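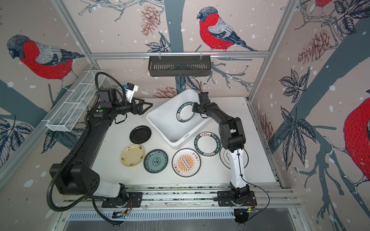

Bullfinches and pine cones on the wall panels.

Glaze notebook, 26/05/2018
4 comments | 9 shares

OK, the satin white. I keep saying I'll leave it alone and then I open the kiln and there's another plate rim with pinholes all along it, so we're back at it. Writing this up before I lose the scrap of cardboard I wrote it on.

Where we left off: the November version (call it the old recipe, it's on the inside of the cupboard door) melts fine on tiles and looks lovely on mugs. On anything wide and flat it comes out with little craters, mostly near the rim and hardly ever in the middle. I blamed the clay for months. Then I blamed the bisque. I now think it's me putting it on too thick and then cooling too fast, but I wanted to see that on purpose for once instead of by accident.

Mixed a fresh 1000 gram batch with the Bornolex frit, the new bag. The old bag had gone lumpy at the bottom and I don't trust it for tests any more (fine for the seconds, so please don't throw it out). Sieved it twice. It still felt thick, like heavy cream, so I let it down with a splash of water and then another splash, which I did not measure. Sorry. Next time I will weigh a cupful before and after like a grown-up.

Made 14 test tiles, all from the same slab of the Retton stoneware, all bisqued together. Half got a quick single dip. The rest got brushed, 3 coats, letting each one lose its shine before the next. I scratched the code on the back with a needle before bisque this time – the pencil marks burned off last round and I spent a whole evening guessing which was which.

Also glazed two real dinner plates, one dipped and one poured, because tiles lie. A tile stands up in the kiln and a plate lies down, and I think half of my trouble is in that difference.

Firing: usual program up, but I added a hold at the top and then a slow stretch on the way down. From switching off to being able to lift things out with bare hands was almost 17 hours. I did peek early. There was a ping, so I shut the lid and went home.

Results, in the order I unpacked:

Dipped tiles are all good. Smooth, soft sheen, a bit more matte at the bottom edge where it ran. No pinholes that I can find with the loupe.

Brushed tiles are a mess. Some are nice, some have craters right where the brush strokes overlap. You can see the stroke marks if you tip them toward the window. So thickness, yes, I'm fairly happy to say that out loud now.

Poured plate: pinholes on one side of the rim, which has to be the side where the pour started and I went over it again to cover a bare patch. Greedy.

Dipped plate: the best one I've had from this recipe! Cutlery marks are still a thing, though. I dragged a butter knife across it and got a gray line that wouldn't rub off with a thumb. It did come off with the scouring powder from Ladedico, so maybe that's livable, but I wouldn't sell it as dinnerware yet.
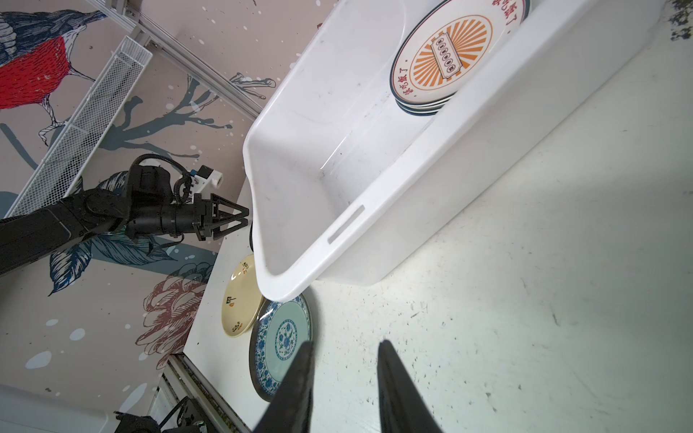 Sunburst plate on top of the stack, red lettering around the edge.

Rims are what I keep coming back to. A dark band at the edge hides a lot, and if this white keeps thinning out and going tan where it breaks over the lip, a navy band would cover it and look like I meant it. I've got some cobalt slip left from the tile job. Worry is that the satin goes glassy over cobalt. I tried it once on a cup foot and it went shiny and a bit runny, but that was the old frit and a hotter shelf, so who knows.

For the next firing: dip only, no brushing, no pouring. Wax the foot before dipping, since wiping it back afterward makes a ragged line. One plate with a cobalt band under the glaze, one with the band over it. Keep the slow cool. Put one plate on the bottom shelf, where it never gets quite as hot.

The Amarasinghe kiln shelves need washing again, there's a drip stuck on the middle one and I nearly set a foot on it. The bucket is labeled SATIN WHITE B, lid on, under the sink. Please stir it right down to the bottom if you use it. It settles like concrete.

Comments (4)

Is the slow cool what makes it satin, or just what fixes the holes? Mine goes glossy if I let the kiln drop on its own.

Mostly the satin, I think. The hold at the top is what I'd credit for the holes. I changed both at once, which was silly of me.

Try the band over the glaze first, under always blurs for me at the edge.

Used a cup of B on Thursday and stirred it. Lid's back on.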